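Section 4: Opening the tower and removing the storage drives

This section applies to the Lerkent 514 desktop tower and to earlier Parklow towers built on the same chassis. It should be read together with Section 3 (Tools and work area) and Section 6 (Processor and cooler). Staff who are only replacing a memory module may go directly to Section 5.

4.1 Before you begin

Drives are to be removed before any other internal part is handled, unless the work order states otherwise. A drive left in the cage can be damaged by knocks to the chassis while other parts are being freed.

1. Shut down the computer through the operating system. Do not hold in the power button.
2. Switch off the supply at the wall and unplug the mains lead from the power supply unit.
3. Disconnect all remaining leads, including the network lead.
4. Press the power button once and wait 14 seconds.
5. Lay the tower on its side with the removable panel facing upwards. The surface must be level and large enough to support the whole chassis.
6. Undo the two thumbscrews at the rear, slide the panel back and lift it clear. Store the panel upright, away from the work area.

CAUTION: The power supply unit is a sealed part. It must not be opened under any circumstances, including after it has been disconnected from the mains.

4.2 Finding your way around the interior

With the tower on its side, identify the power supply unit by the white label on its top face. The motherboard lies next to it, and the drive cage is on the opposite side of the chassis. Drives are held in blue plastic fittings. As a general rule, blue plastic marks a part that is released by hand and does not call for a screwdriver.
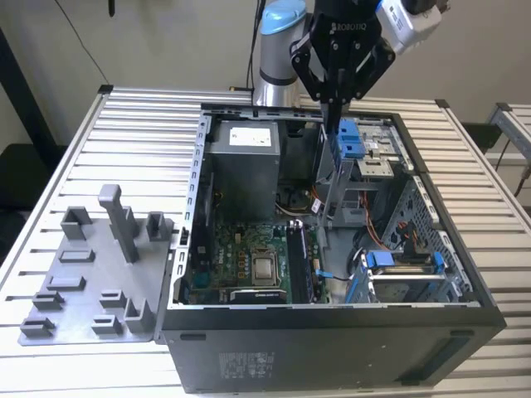
Where the cooler has already been taken off under Section 6, the metal top of the processor will be exposed. Do not touch it, and do not rest tools, screws or cables on the motherboard. Remove any old thermal paste only when the new cooler is ready to be fitted.

Note: Cable colours vary between production runs. Trace each cable to its connector before pulling it. Do not rely on colour alone.

4.3 Removing a drive

1. Put on the wrist strap and clip it to bare metal on the chassis.
2. Locate the data cable and the power cable on the drive to be removed.
3. Hold each connector by its body and draw it straight out. Never pull on the wires.
4. Fold the loose cables back, clear of the cage.
5. Press the blue release tab and slide the drive out together with its fitting. If it does not move freely, stop and check that both cables have been disconnected.
6. Place the drive in an anti-static bag and write the asset number on the label.
7. Repeat for any further drive. Keep the fittings with the drives they came from.

CAUTION: Do not touch the circuit board of the drive. Hold the drive by its sides at all times.

Drives that may contain personal records are to be entered in the Galanis register before they leave the room. The register entry must be completed by the member of staff who removed the drive.
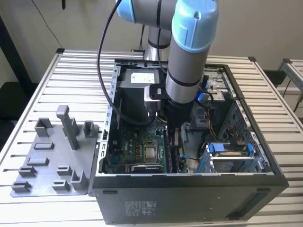 Section 4 continued | Reading time: 3 minutes

4.4 Refitting a drive

1. Check that the fitting is not cracked and that the tab springs back when pressed.
2. Slide the drive into the cage until the tab clicks. Do not force it.
3. Reconnect the data cable first and the power cable second.
4. Make sure that no cable is trapped beneath the cage or lies across a fan.
5. Replace the side panel and tighten the thumbscrews by hand.

Note: Replacement fittings are ordered under Cistov part 13 and are supplied in bags of 100. Fittings from other towers may look alike but do not lock securely.

If the drive is not recognised when the computer is next started, switch off, unplug the mains lead and repeat steps 2 to 4. If the fault remains, refer to Section 9.

Issue date: 2023-10-29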